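From the Graduate Office: Choosing Between the Coursework and Project Tracks

It's February again, which means the radiators are clanking, the kettle in the Levchenko Building lounge is never quite cool, and a good many of you in the first year of the master's program have begun stopping by to ask which track you ought to declare. We love these visits, and please keep them coming! But the same handful of questions comes up nearly every time, so we thought we'd set down some answers where everybody can find them.

First, the basics, for anyone who has mislaid the handbook (we've all done it). Students in the Applied Social Research program finish their degree by one of two roads. The coursework track asks you to take two extra seminars in your second year and sit a written exam at the end. The project track asks you to take one extra seminar and complete a supervised project, with a final report and a short public talk. Both lead to the same degree, and your diploma reads exactly the same either way. We mention this because a rumor to the contrary goes through the lounge every winter, and we have never been able to find out where it starts.

So how do you choose? A lot depends on what you enjoy doing when left alone with an afternoon. If you like reading widely and talking things over in a room with other people, the coursework track will probably feel like home, and you'll come out of it having read far more than you would have on your own. If you already have a question that keeps following you around, and you can see how you might gather something to answer it, then do think about the project. It can be lonely in stretches. Most students tell us the hardest part is the middle, when the interviews are done or the survey is closed and there's a great heap of material sitting there waiting for you to make sense of it.
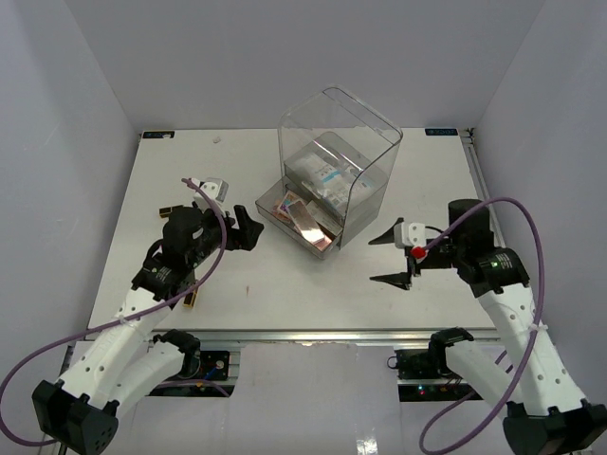

You don't need a polished proposal to declare the project track. What we ask for at this stage is a statement of 500 words saying what you'd like to find out, how you might go about it, and which faculty member you've talked to. That last bit matters more than people expect. Supervisors take on no more than 4 project students apiece, and the popular ones fill up early, so a friendly email now will spare you a scramble later in the spring. If you aren't sure whom to approach, come and see us and we'll happily talk through who works on what.

A word about the Brastia Fund, which helps with project costs such as travel to interviews, transcription, and small thank-you payments for participants. Last year the fund received roughly 264 requests from across the whole graduate school, so it is competitive, but our students have done nicely in the past and we'd hate for anyone to count themselves out before trying. A plain budget on a single page does very well. Write it so that a reader from chemistry or music could follow it, and ask a friend outside the program to look it over before you send it in.

Those of you planning to work with survey data should know that the department's license for Lidix has been renewed, and that the spring workshop series will cover it from the very beginning, no experience assumed. Gevum, which some of you used last fall for coding interview transcripts, is still available on the lab computers, though you'll need to ask us for a new login. The old ones stopped working over the break, and we're sorry to everybody who found that out at ten at night.

And if you change your mind? You can switch tracks once, up to the end of your second semester, with a short form and a signature from your advisor. Students do it every year in both directions. Any seminar you've finished counts toward whichever track you end up on.

Drop-in hours run until 5 p.m. in the graduate office, and there's usually tea. Declaration forms are in the tray by the door, or we can email you one if you'd like to fill it out at home.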